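Rodora European Affairs Circle
Minutes of the May meeting

Held in the upstairs room at Villca, Thursday, 7.30 pm

Present: 66 members, a splendid turnout and our best since the autumn. Apologies were received and noted by the secretary.

1. Minutes of the last meeting

Agreed as a true record, with one correction: the talk on fishing rights ran over by half an hour, not by an hour as stated. The chair said it had felt like ten minutes and there was a good deal of agreement from the floor.

2. Matters arising

The letter to our MEPs' former offices about the archive of constituency papers has had a reply at last, and a very friendly one. We are welcome to look at the papers by appointment. Two members have offered to go and report back.

The broken projector lead has been replaced.

3. Main discussion: should the European Parliament have one seat or two?

This was the item most people had come for and it didn't disappoint! The opening speaker took us through how the Parliament came to sit in Strasbourg as well as Brussels, with much of the secretariat in Luxembourg, and why the arrangement can't simply be voted away. The seats are fixed in the treaties, so any change needs every member state to agree, France included. Several newer members said they had never had this properly explained and were very glad to have come.

The case for a single seat was put with real energy. The monthly move costs money and staff time, it is hard to defend to voters at home, and the Parliament has itself asked more than once for the right to decide where it meets. One speaker thought the travelling did more harm to the Parliament's good name than anything it had ever passed.

The case for Strasbourg was put just as warmly. The city was chosen for what it stood for after the war, and a Union with everything in one capital would feel further away to a lot of people. A member who had sat in the public gallery there as a student described the school parties queueing in half a dozen languages, and this was one of the loveliest moments of the evening.

From the floor:
- Could the Strasbourg building become a university or a permanent citizens' assembly? Lots of interest in this one.
- Would France want something in return, and what could be offered? Suggestions ranged from an agency to a regular summit.
- Has remote working changed the argument? Opinion was split. Some felt committee work could be done from anywhere, others that the best deals are still made in corridors.
- Do smaller member states care either way? We didn't know enough to say, and it was agreed this would make a very good talk in its own right.

A show of hands was taken for fun at the end. A single seat carried it, though by less than expected, and a few hands went up both times.

4. Skiritz exchange

Wonderful news from our partner circle in Skiritz, who have confirmed they will host us in the autumn. They are planning a mock Council meeting with each table playing a member state, and want us to bring the topic. The meeting chose the long-term budget after a lively few minutes (enlargement came a close second). Members hosting visitors the following spring should give their names to the secretary, and spare rooms near the station would be especially welcome.

5. Newsletter

The spring number of Rirunier went out to 264 addresses, and 121 people have answered the readers' survey tucked inside it, which the editor called thrilling. The most asked-for subject was how EU law gets from a first proposal to the statute book, so the next number will carry a two-page guide. Contributions on the seat debate are very welcome from both sides, up to a page each.
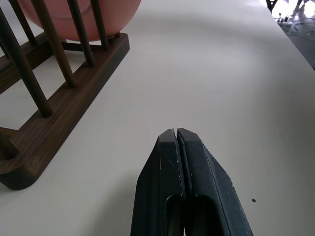 Closed gripper over a white tabletop

6. Money

Room hire for the coming year is paid. Subscriptions stay as they are. A small sum was agreed towards the Skiritz coach, and the collection on the night went to the same fund.

7. Any other business

A member asked whether we might run a reading group on the treaties. It sounded dry for all of ten seconds and then eleven people wanted to join. First session to be fixed by email.

Please return borrowed books to the box by the door, in particular the two histories of the Coal and Steel Community.

Actions
Secretary: book archive visit, collect hosts' names
Editor: treaty guide for next number, survey results in full
Chair: write to Skiritz with our budget topic and our thanks

The meeting closed at 9.40 pm. Next meeting at Villca, same time, speaker to be confirmed.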